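Brilovlow Hilfe-Forum > Haushalt & Ordnung > Gemeinschaftsräume

Großer Tisch im Gemeinschaftsraum – wie kriegt man da Ordnung rein (Bausteine, Soßenflaschen, Kabel)?

gefragt von Natsumi Nishimura
Samstag, 600 Aufrufe, 4 folgen diesem Thema

Hallo zusammen, muss schnell gehen, sitze schon halb im Bus.

Wir haben im Sollside einen langen hellen Holztisch, so ein Konferenzding, das alle für alles benutzen. Vormittags Besprechung, mittags wird dran gegessen, nachmittags sind oft Kinder da und bauen mit den großen Noppensteinen. Abends will ich abschließen und dann liegt alles durcheinander. Bausteine neben dem Topf, Flaschen überall, dazwischen die Steckdosenleiste mit Kabel quer rüber. Am Ende räume ich alles in eine Kiste und am nächsten Tag sucht jeder.
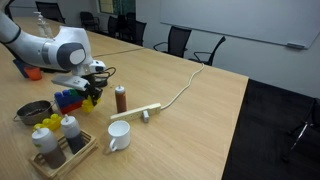

Was ich schon probiert hab: eine große Kiste für alles (Katastrophe, Soße an den Steinen), Zettel an der Tür (liest keiner), feste Plätze mit Klebeband markiert (ging zwei Wochen gut, dann hat jemand das Band abgezogen weils ihn gestört hat). Schrank haben wir, aber der steht am anderen Ende vom Flur und bis dahin läuft kein Mensch.

Konkret also:
- wohin mit den Flaschen? Die kleinen Quetschflaschen mit Spitze, die kippen mir in jeder Schublade um und laufen aus
- Steine: nach Farbe sortieren oder ist das Quatsch?
- Steckdosenleiste: muss die auf den Tisch? Die Laptopleute bestehen drauf
- wer macht sowas wie oft bei euch?

Budget ist klein. Größe vom Tisch müsste ich nachmessen, jedenfalls lang. Danke schonmal!!

Natsumi

Evaristo Zamudio
hilfreich (23)

Hi Natsumi, hatten wir im Hosoda genauso, zwei Jahre lang genervt. Mal der Reihe nach, tippe am Handy, sorry für Fehler.

Flaschen: flaches Tablett oder Holzkistchen, niedriger Rand, fertig. Alles mit Spitze kommt da rein und bleibt da stehen, auch beim Essen. Man trägt dann einmal das ganze Ding weg statt fünf einzelne Flaschen. Deckel dünn abwischen bevor es in den Schrank geht, sonst klebt der Boden nach einer Woche fest. Beschriften hilft übrigens sehr, bei uns hat mal jemand Sojasoße in den Kaffee getan, die Flaschen sahen halt gleich aus. Kreppband + Edding, reicht.

Topf und Tassen gehören für mich gar nicht in die Frage, das ist Küche. Regel bei uns: was Essen drin hatte, geht zuerst vom Tisch, vor allem anderen. Dann einmal feucht drüber und dann erst die Steine. Andersrum hast du die Krümel zwischen den Noppen und die kriegst du nur mit der Zahnbürste wieder raus.

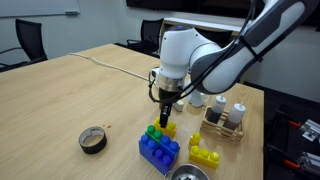 Zu den Steinen, Farbe sortieren würd ich lassen. Haben wir gemacht, vier Boxen, schön beschriftet, hat keine Woche gehalten. Kinder bauen eh alles gemischt, da sitzt dann ein grüner auf zwei blauen und daneben liegen die gelben einzeln rum, und du stehst abends da und ziehst alles auseinander. Dauert ewig. Besser nach "gebaut" und "lose": was zusammensteckt, bleibt so und kommt als Ganzes aufs Tablett, die losen in einen Beutel mit Kordel. Die freuen sich auch wenn der Turm am nächsten Tag noch da ist. Einmal im Monat auseinandernehmen und waschen, lauwarm mit Spüli im Wäschenetz, auf einem Handtuch trocknen lassen. Nicht auf die Heizung!! Frag nicht.

Klebeband: nimm nicht das schwarze Gewebeband auf Holz. Gibt Kleberänder. Falls schon passiert, bisschen Speiseöl drauf, zehn min warten, abreiben, mit Spüli nachwischen. Vorher an einer Stelle unten testen, je nach Oberfläche gibts sonst Flecken.

Wie oft: bei uns jeden Tag um 18 Uhr fünf Minuten, wer dann im Raum ist, hilft. Liste hat nie geklappt.

Zu der Leiste kann ich nix sagen, unsere hängt an der Wand.

Rin Kuroda
hilfreich (4)

Einfach weniger Zeug kaufen :)

Nee im Ernst, bei uns kam die Hälfte der Steine weg und gemerkt hats keiner. Und für die Flaschen nehmen wir die Holzkiste von Toria, die mit den Schlitzen. Geht auch aus Eisstielen und Leim, haben die Kinder im Juli gebastelt, hält bis heute. Wackelt bisschen.

Normunds Kazlauskienė
hilfreich (11)

Evaristo hat das meiste schon. Ich sag nur was zum Strom, da bin ich etwas pingelig, hab beruflich damit zu tun gehabt.

Leiste auf dem Tisch ist nicht verboten, aber nicht neben Flüssigkeiten. Also nicht Tasse davor und Soßenflasche dahinter, genau so steht das nämlich in jedem Gemeinschaftsraum, den ich kenne. Kippt ein Becher um, läuft es in die Dosen. Möglichkeiten, von billig nach teuer:

1. Leiste ans Tischende, wo keiner isst. Kostet nix. Kabel auf der Seite runter wo keine Stühle stehen.
2. Unter die Platte schrauben, hinten, mit zwei Winkeln. Viertelstunde Arbeit. Vorher schauen wie dick die Platte ist, sonst kommt die Schraube oben raus. Bei zusammengestellten Tischen nicht über die Fuge schrauben, irgendwann schiebt die einer auseinander.
3. Klemmleiste für die Tischkante. Gibts in allen Preislagen, auf Schalter achten.
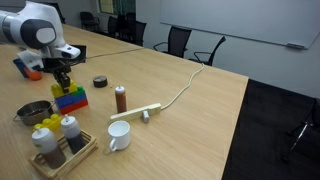

Nachtrag zum Kabel

Hab noch vergessen: das Kabel quer über die Tischfläche ist fast das größere Problem als die Leiste. Da bleibt man mit dem Ärmel hängen und reißt alles mit, oder ein Stuhl rollt drüber wenn es auf der anderen Seite runterhängt. Klettband, alle halbe Meter, an der Kante entlang. Kein normales Klebeband, das wird im Sommer schmierig. Und keine zweite Leiste an die erste stecken, auch nicht "nur kurz". Wenn das Kabel nicht reicht, eine längere kaufen.

Stecker abends raus, was nicht gebraucht wird. Kleine Ladegeräte bleiben sonst wochenlang drin und hinterher weiß keiner mehr wem sie gehören.

Und zu der Frage mit den Laptopleuten: gib denen ein festes Ende vom Tisch, Strom da, Essen am anderen, Steine in der Mitte. Muss man nicht ankleben, merkt sich nach paar Tagen. Kinder halten sich da besser dran als die Erwachsenen.

Kommentare

Natsumi Nishimura: Super danke euch! Tablett hab ich schon bestellt, Leiste kommt ans Ende. Das mit dem Turm stehen lassen find ich toll, da wär ich nicht drauf gekommen. @Evaristo was war mit der Heizung

Evaristo Zamudio: Wellig geworden. Alle roten.

Noboru Sasaki (Moderation): Hab den Titel angepasst und ins richtige Unterforum geschoben. Bitte fürs Kleberänder-Thema einen eigenen Beitrag aufmachen, da kommt bestimmt noch mehr.

Rin Kuroda: Öl auf Holz wär ich vorsichtig, bei uns ist der Fleck noch da

Evaristo Zamudio: deswegen ja unten testen

Ähnliche Themen: Soßenflaschen tropfen im Schrank / Kabel am Besprechungstisch verstecken / Bausteine waschen, aber wie?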